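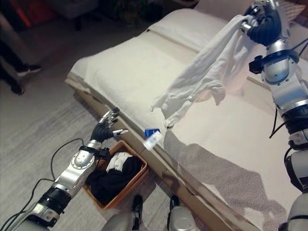

White garment in the right hand over the bed, basket on the floor alongside.

Notebook Home | Entries | Rigs | Task List | Search
3 min read

Oct 16, 2025
Bedroom set, clothes pickup. Operator: Liam Rowbotham. Notes: mine, Florence checking labels.

Target for this task is 500 kept episodes. We stand at 70 kept after this session, with 2 thrown out. Both were logging faults: the finger joint stream stopped before the video did, so the files can't be lined up. I moved them to the reject folder and left the raw logs alone.

Task text still reads "put the clothes in the basket." Marlene wants it split into pick, carry and release, with a label at each change. I tried that on old episodes from January and the release label was hard to place. With thin cloth the fingers open well before the fabric lets go. For now I am marking release at the first finger motion — same rule for both hands.

Wrist views need their own pass. Head view is good for where the garment is going, but the fingers often hide behind the cloth, and the labeler ends up guessing at contact.
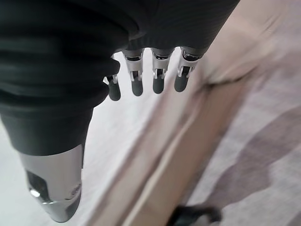 Shirley Perron would mark release from the wrist view only, and skip the head view for that label altogether. She also asked that we keep episodes where the first grasp misses, as long as the operator recovers without a reset. Her point is that the Clotosus runs had almost no recoveries in them and the policy froze after a bad grasp.

I agree on the recoveries. Not sure yet on wrist only — will label a small batch both ways and compare.

To do:
- add a "recovered" flag to the episode form
- change where garments start between takes, more dark on dark
- ask Rosaire about the sync check before upload

Contact: Pitenus bench notes, internal | © Pitenus | Back to top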